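Robot Learning, Unit 8: Learning to put things away from mixed-quality demonstrations
Handout for the lab section. Bring it with you, along with your reading notes.

Last unit we trained a policy by plain behavior cloning and watched it drift. You all saw the curve: fine for the first stretch of the episode, a little off at the grasp, hopeless by the time it reached the shelf. Today we get to my favorite fix, and I'll admit I have been looking forward to it since the course started!

The task is kitchen tidying in simulation. One arm, a counter, a shelf, and a handful of small objects to be moved from the first to the second. We call the simulated kitchen Joubert, and the method we'll work through is Fislow, which Zanele Zulu and Tumelo Ngcobo built on top of it. The data set has 2,000 demonstrations. They vary wildly. Some are clean, some have fumbles in them, and in some the operator changes their mind halfway to the shelf and goes back for a different object.

The policy gets two kinds of view. A wrist view travels with the gripper and is very good for the last bit of the approach, when small errors in position matter. Its weakness is that it loses track of the kitchen as soon as the hand gets close to anything.

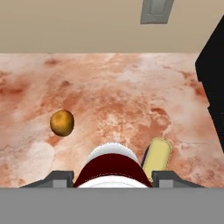

Now, what do we do with a bad demonstration? The old answer was to throw it out. Fislow keeps it, but cuts it into short segments and gives every segment its own weight. A fumbled grasp may sit inside an episode with a lovely approach and a perfectly good placement, and we would like to learn from both of those. So the unit of quality is the segment. Write that in your notes and underline it.

How the weights are found:

Step 1. Train a plain cloning policy on everything, unweighted. Stop early.
Step 2. Train a progress model. Given two moments from the same episode, it predicts which one is closer to the finished task.
Step 3. Score each segment by how much progress it makes from its first step to its last.
Step 4. Turn scores into weights with a softmax. The temperature is the one setting you will really have to tune (start at 2 and go down).
Step 5. Retrain from scratch with the weighted loss.

Step 2 is where people get stuck. The progress model must not simply learn to read the clock. If later always means closer, then a segment where the object is dropped gets counted as progress, and the whole thing falls apart. Fislow deals with this by adding reversed segments with flipped labels and by hiding the time step from the model. Try it without the reversed segments in the lab – the failure is quick and very instructive.

The side view matters a lot more for Step 2 than for the policy itself. Progress is about where objects are compared with where they should be, and from the wrist you often can't tell. From the side you can follow an object all the way from counter to shelf.
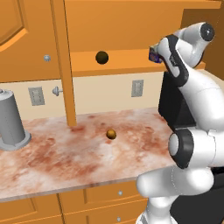 Darnell Yazzie objected at this point last time that a progress score punishes detours, and that a detour is sometimes the smart thing to do, say when one object has to be moved so that another can be reached. I love this objection. It is correct, and the paper doesn't fully answer it. Longer segments help a bit, because the detour and its payoff then land in the same segment, but make them too long and you are back to weighting whole episodes. Siyabonga Shabalala's suggestion was to score each segment at 2 lengths and keep the higher score. We haven't tested that properly. It would make a very good final project, and I'd be happy to talk it over with anyone who wants it.

A few things to watch for in the lab:

Normalize scores within an object type before the softmax. Otherwise the easy objects soak up all the weight.

Keep a validation set of whole episodes. If you split by segment, pieces of the same episode end up on both sides and your numbers will look wonderful for no good reason.

Look at rollouts, not only loss. Two policies with the same loss can behave very differently over the counter. 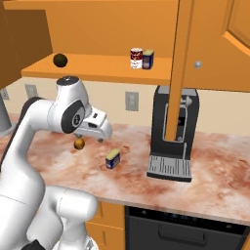
Privar, May

Lab sheet for Unit 8. Work in pairs. The starter code is in the Hevamer folder, under the unit number.

a. Train the unweighted policy and save the checkpoint.
b. Train the progress model twice, with and without reversed segments. Plot predicted progress over one clean episode and one with a drop in it.
c. Compute weights at three temperatures of your choice and retrain.
d. Write half a page on which segments were given the lowest weights. Do you agree with the model?

Part d counts as much as the code. Questions about the starter code go to Tumelo Engelbrecht, and please include the full error message.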